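The Small Table, Set for One
Home and Table, September 2021

When I moved to Tordale, I left behind a dining table for eight people and bought a small one. For the first weeks I ate standing at the counter, with the plate in one hand. I told myself that it was practical. Then one evening in January I put down a placemat, a plate and a fork, and I sat. The soup was the same as the day before, but I remember it and I do not remember the others.

Since then I have become quite serious about laying a table for one person. It takes less than a minute, and it asks for very few things. A placemat with some pattern is the first of them. I prefer stripes, in a quiet color and white, because they give a line to follow when you put down the plate.

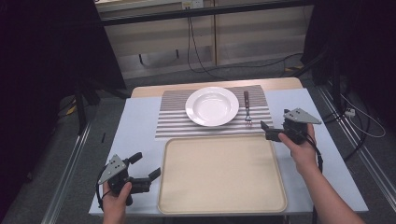 The second thing is a plate with a wide rim. In my family we had deep plates with almost no edge, and the sauce was always on the cloth. A wide rim gives the food some room. It also makes a small portion look complete, and this matters when you cook only for yourself.

Then comes the tray. Many people keep a tray in the cupboard and take it out for guests or for sick children. I keep mine on the table, between me and the placemat, until everything is in its place. The fork goes on it, the glass goes on it, the bread goes on it, and at the end of the meal the same things go back in the other direction. One walk to the kitchen, one walk from it. Choose a tray with a raised rim and rounded corners, in a light color. The very dark ones show every crumb.

About forks I have more to say. The shop Kramer, on the main street in Prarosov, sells 21 kinds, and I have held most of them. The all-metal fork is easy to wash, but for me it is a little cold in the hand. A wooden handle is warmer and thicker, and older fingers are grateful for it. Look at how the handle is fixed. Rivets are a good sign, and they should be flat enough that you do not feel them with the thumb.

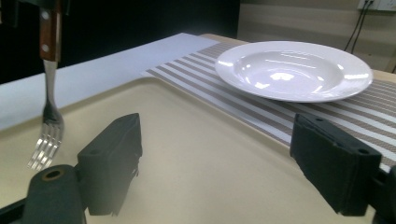 Stainless steel fork with a riveted wooden handle, over a beige tray.

Wood needs some attention. Do not leave the handle in the sink, and keep it out of the dishwasher. Wash it by hand, dry it with a cloth, and twice a year rub in a drop of food-safe oil. The maker Satow puts a small card with this advice in every box, and I have seen many people throw away the card.

There is an old discussion about the side of the fork. Tradition puts it on the left. When I eat without a knife, I put it on the right, where my hand looks for it. At a table for one there is no guest to correct you.

My last advice is to leave part of the table free. A newspaper can lie there, or a letter you want to answer after the meal.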